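Tips for a tidy teaching table — household objects, two-handed robot

Quick notes from the Zurnenstead bench, typed between runs. Mostly things I got wrong in June.

Clear first, record second. One stray lid on the table and it ends up in 60 examples before anyone looks.

Wipe with a barely damp cloth, then dry. White tops show every speck. Small specks I leave if they won't budge, but I stop chasing them halfway through a batch — changing the table mid-set is worse than a mark.

Two or three objects, no more. Plate plus one vegetable is plenty for pick and place. Leave elbow room between them.

Move the plate. Every run. A few centimetres will do, left, back, closer in. Our first 1210 had the plate in the same spot and the thing learned the spot. Plate off to the side, it set the veg down neatly on bare table. Redid the lot.

Swap which side the food starts on too. And turn it round — a cabbage has a front if you let it.

Toy food over real. Real lettuce wilts under the lights by 3 pm and then your morning and arvo examples dont match. Wash toy stuff in dish soap, rinse well, air dry on a rack. Greasy leaves slip.

Colour: pick a plate you can tell from the table at a glance. White on white, forget it.

Go slow near the object. Rushed operators close the fingers early, and you get a lovely collection of near misses. Keep a handful of fumbles if they recover, bin the rest. Ragnheiður Mogensen sorts hers the same day while she remembers which was which. I leave mine a week and regret it.

Start pose — same-ish, not identical. Hands low, fingers loosely curled.

Name files as you go. Object, plate side, run number. We had 2390 clips called "test" in the Trestunent folder. Never again.

Stop at 40 minutes. Tea. Tired hands make jerky examples and the jerks get learnt along with everthing else.

Target for this set is 3000 keepers. Sitting at 1293 after the cull, so back to it.

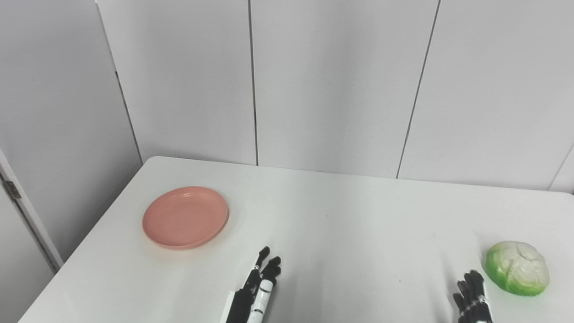 Cabbage-to-plate, right hand by the cabbage — pink plate on the left for this one.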